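Home Products Support Manuals Contact
Reading time: 3 minutes

Section 6. Care and Storage of the Jilton Table Cover

This section applies to all Jilton fitted and draped cloth covers supplied by Fekete. Read it in full before the first wash. Care of the Tranel folding table is treated separately in Section 3.

6.1 Before first use

1. Remove the cover from its bag and unfold it on a clean surface.
2. Check the hem on all sides. Report any open stitching to the supplier before washing, as washed covers cannot be exchanged.
3. Record the lot number, printed on the inside label, on the registration card.
4. Lay the cover over the table and smooth it from the center toward the edges.

NOTE: Fold lines from packing are normal and will relax with use. Do not pull the cloth by its corners to remove them.

6.2 Daily care

1. Clear the table before cleaning.
2. Lift lint and crumbs with a soft brush or a lint roller, working in one direction.
3. Blot spills with a dry white towel. Do not rub.
4. Treat any remaining mark with cool water and a small amount of mild soap, then blot again. 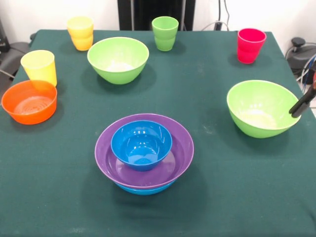
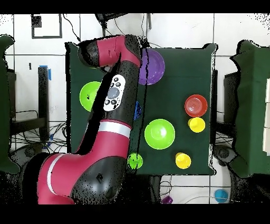 Figure 6-1. Dark green covers with bowls and cups on the table.

Dark colors show lint and light scuffs more readily than pale ones. Brushing at the end of each day is recommended for covers in the Aris color range. Scuffs that remain after brushing may be treated as in step 4.

6.3 Washing

1. Close all fasteners and turn the cover inside out.
2. Wash separately on a gentle cycle in cold water.
3. Remove the cover promptly and hang it over a wide rail, away from direct sun.
4. If pressing is required, use a low setting on the reverse side only.

CAUTION: Do not use bleach or fabric softener. Do not tumble dry. Heat may shrink the cover by nearly 3 percent, after which it may no longer fit the table.

6.4 Storage

Roll the cover around a cardboard tube with the right side facing out. Store it flat in a dry cupboard. Where covers are put away for the winter closing in December, place a sheet of plain paper between layers. Do not set boxes or stacked chairs on top of rolled covers.

6.5 Replacement

Order replacement covers under part number 222 and spare hem clips under part number 49. State the table size and color on the order. Questions concerning this section should be addressed in writing to Etelka Bodnár, Product Documentation, Fekete.

Section revised Mar 26, 2023.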